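Rolcombe Parts Names
README, release 2

A list of 1,703 names that people in repair shops, stockrooms and plant maintenance departments use for small electrical parts, matched to the names printed in supplier catalogs. It's a text dataset, in English, in one tab-separated file. Read this page before you use it, especially the part about what the list can't tell you.

What's in it

Each row has a shop name, a catalog name, a source code, a confidence mark and a free-text note. Shop names are kept as people wrote them, misspellings included. Catalog names have been put in lowercase and stripped of part numbers.

The source codes are:

R = the Rolcombe stockroom request slips
Z = Zirnden repair tickets
E = the old Eide parts binder
B = typed in from the Brakunik counter log

The slips and tickets are the best material. People wrote them because they needed a part, and they had no reason to show off. The Eide binder is another matter. Whoever kept it liked tidy terms, and I suspect a fair number of its "shop names" were never said out loud in a shop. I left them in, marked low, and you may want to drop them.

Why the names are a problem

Take the emergency stop. In the file it shows up as e-stop, mushroom, mushroom button, panic button, kill switch, red stop, palm button and "the big red." Some of these are used for other things too. "Kill switch" on a Zirnden ticket often means a plain toggle, and "palm button" may be a start control on a press. Suppliers don't help much, as one will list the operator and the contact block as separate items and the next will sell them under a single name.

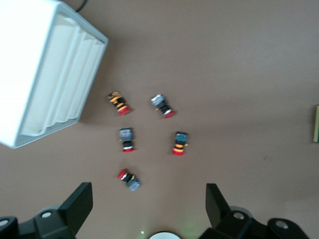

Push-button switches with red caps and squarish contact blocks.

A person asking for "a new mushroom" may want the cap, the whole switch or only the block behind it. The slips rarely say. Where the catalog name was a guess from the shop name alone, the confidence mark is low. Please don't treat a low row as an answer.

How the matching was done

By hand, one reader first, then a second reader on 300 rows. The two readers disagreed on 22 of those. I've seen smaller lists than this one described as "expert verified" on less checking, and I don't think the phrase means much there either. Agreement between two people trained on the same catalogs shows that they read the same catalogs.

Most of the disagreements were over relays and contactors. The second reader's choices are in the note column, and the first reader's choices stand in the catalog column. That was done to get the file out the door. It says nothing about who was right.

What it may be good for

Search boxes in parts systems, where a wrong suggestion costs a few seconds. Teaching new counter staff what they're likely to hear. Looking at how trade words drift, if you're careful about the binder.

What I doubt it's good for

Automatic ordering. We've been asked, and the answer is no. I'd also stay away from using it to score a language model. The test would mostly measure whether the model shares the first reader's habits.

Anything to do with safety ratings is out. Two parts with the same shop name can differ in voltage, contact type and whether they latch, and none of that is in the file.

Known faults

Row order follows the source piles, so shuffle before you split.
Plurals are treated as separate names in the R rows and merged everywhere else.
"Pilot" is matched to pilot light throughout, even on slips where it probably meant a pilot device of some other kind.
The B rows were typed from handwriting, and some of the odder spellings may be ours.
No row gives the age or trade of the person who wrote it. Claims about "what electricians say" aren't supported by this data.

Changes since release 1

Removed brand names used as common words, which had confused everyone. Added the note column. The confidence marks were redone in May and tend to be lower than before. The rows didn't get worse; the old marks were generous.

Corrections

Send the shop name, your proposed catalog name and where you heard or read it. "Everybody calls it that" won't be accepted as a source.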